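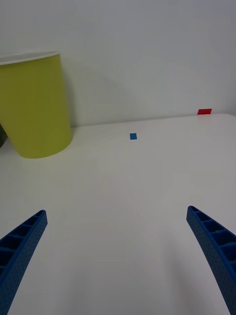 Switching the whole house to loose leaf, talk me down (or don't)

hannekirkegaard
So we finally ran out of tea bags in May, the big box from the warehouse store, and I stood in the kitchen thinking, do I really want to buy another one? My aunt drank loose leaf her whole life and her tea tasted like something. Mine tastes like a warm Tuesday sweater. I've been looking at the black tea from Janer, and there's a little shop called Tevari near my work that sells by the ounce. What I can't figure out is steeping time. The lady at the shop told me 4 minutes and my husband swears it should be longer. Also, does it keep? I'd love to buy a lot at once!

mbech
Welcome to the club, Hanne! Four minutes is right for most black teas, and then please take the leaves out. People leave them sitting and then blame the tea for being bitter. Buy small amounts though. I got greedy once and the last of the bag tasted like the cupboard it lived in (next to the cumin, my own fault).

oldporchlight
I'm going to disagree with Mikkel here, with love. I buy enough for 60 cups at a time, keep it in a tin with a tight lid, and it's lovely right to the bottom. Green tea is another story, that goes flat on me fast.

mbech
A tin, sure, if you're careful. I still say small bags. And no cumin!

hannekirkegaard
Oh dear, our tea shelf is right above the stove. I suppose that has to move too. Are those basket strainers any good, or do I want a proper pot?

oldporchlight
Move it, yes, the heat does it no favors. Get the basket, as roomy as your mug will take, so the leaves can open up. I have a Grolura pot that I adore, but on a weekday morning it's the basket every time.

12 likes · 30 shares

Comments (2)

pennywhistle: My mother steeped hers until it was nearly black and lived on it. I still can't drink it any other way.

r_dunmore: Team tea bag over here and quite happy, but I enjoyed reading this with my cup.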